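Felt and cloth on a work table: how I keep it clean

In our workshop in Remedmont we cover the tables with felt. It is soft for small parts, it makes less noise, and nothing rolls away so fast. But felt collects everything. After one winter mine looked gray and smelled of glue, so I had to learn how to take care of it.

First, do not rub. When you rub, the dust goes deeper and the surface makes little balls. Use a dry brush with soft hair and move it always in one direction. I do this each evening before I turn off the lamp.

Second, for wax or candle drops, put ice in a plastic bag and hold it on the spot until the wax is hard. Then lift it with the back of a spoon. What stays in the fibers you can take out with brown paper and an iron on the lowest setting. 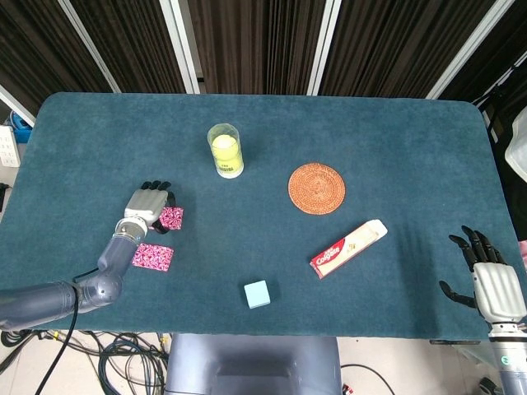
For glue it depends on the kind. White glue becomes soft with lukewarm water and a little dish soap, 200 ml of water and one small spoon of soap is enough. Put it on with a cloth, wait, and press with a dry towel. Please test first in a corner, some blue and green felts lose color very easily. With super glue I have no good method. I cut a patch.

To fix the felt to the table I tried staples, and I do not recommend them if you want to wash it one day. Now I use the wide double-sided tape from Skenex, only along the border. It holds well and comes off in one piece if you pull slowly.

If you must wash the whole felt, use cold water in the bathtub and no spinning. Roll it in a big towel and dry it flat, away from the radiator. Mine became a little shorter anyway, so cut it with some extra on each side.

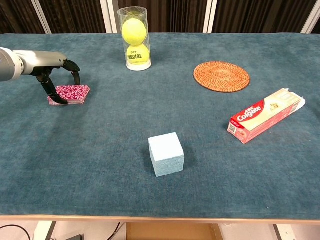 Domański wrote under the first version of this page that vinegar in the rinsing water keeps the color better, half a cup for a full bucket, and that the smell is gone by the next morning. I have tried it once since then, in June, and the color stayed the same.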